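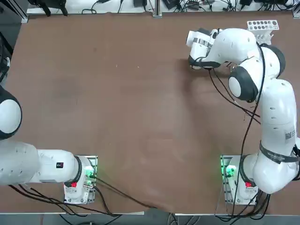 Print this page | E-mail this page

Filed under: Opinion, Records & Indexing

Put the Index Cards Back Online

By Prakash Varghese

In April the Holunari parish index was taken down and replaced with a cleaned-up version. The new one has standardized surnames, standardized village names and a single date format. It is faster to search than the old one, and I think it was a mistake to remove what came before it.

I have used the old index for years, mostly to follow the Mudaliar families who moved between the coast and the hill towns. The clerks who kept those registers spelled the name however they heard it. I have a list of 281 entries that I believe belong to four related households, and the name is written differently in a good many of them. One clerk always dropped the last letter. Another added a second "l" for a few years and then stopped. When you know a clerk's habits, you can tell which register a loose page came from, and sometimes which year.

In the new index every one of those entries reads "Mudaliar." A beginner will find them more easily, and I am glad of that. But the original spelling is not shown anywhere, not even in the detailed record. It was treated as an error and fixed.

The work was done on Pluris, the same software many small societies now use for their name lists. Pluris can hold two versions of a field, one as written and one as standardized. The people running the project chose to load only the second. I wrote to ask why and was told that two spellings on the screen confused visitors during testing. I don't doubt it. A short note at the top of the results page would have taken care of most of that.
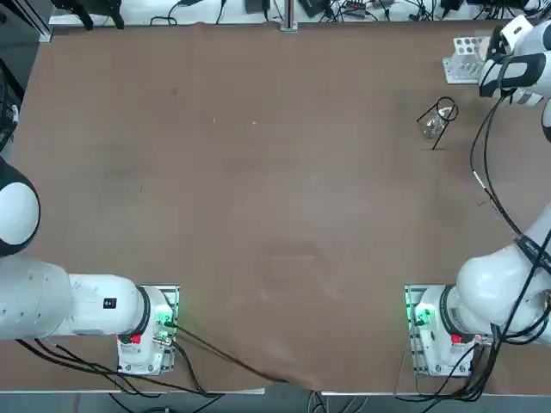 Brown tabletop with two white robot arms.

Village names are a harder case. Dresis appears in the registers as a village, as a farm outside the village, and as a general word for the whole valley. The old index kept whatever the clerk wrote. The new one assigns all 605 of those entries to the village. For a family that lived on the farm, that is simply wrong, and a person who starts from the new index has no way of finding out. They will put the village on their tree, someone else will copy it, and in ten years it will be in every tree that touches that family.

I have heard the argument that serious researchers should go to the images of the registers anyway. They should. But the images for Holunari are open only at the reading room, which closes at 4:00 in the afternoon, and plenty of people who care about these families live on another continent. For them the index is the record. What it leaves out, they will not see.

I have also heard that the old transcriptions had mistakes of their own. They did. I sent in corrections for 692 lines over the years, and some of my corrections were later corrected by other people. That was a good system. Each change was listed under the entry with the earlier reading still there – you could see what had been argued over and make up your own mind. All of that history went away with the old index as well.

My request is small. Load the old file into the empty field. The software allows it, the file still exists, and the search can go on using the standardized names by default. Anyone who doesn't want to see the clerk's spelling can leave that column closed.

If that can't be done soon, post the old index as a plain download and put a link to it on the search page. It doesn't have to look nice. I would be happy with a text file, and I know at least 2 other researchers who have asked for the same thing.

Print this page | E-mail this page

Tags: parish registers, surname variants, transcription, place names

Sign up for our newsletter to get new articles and database updates by e-mail. You can unsubscribe at any time.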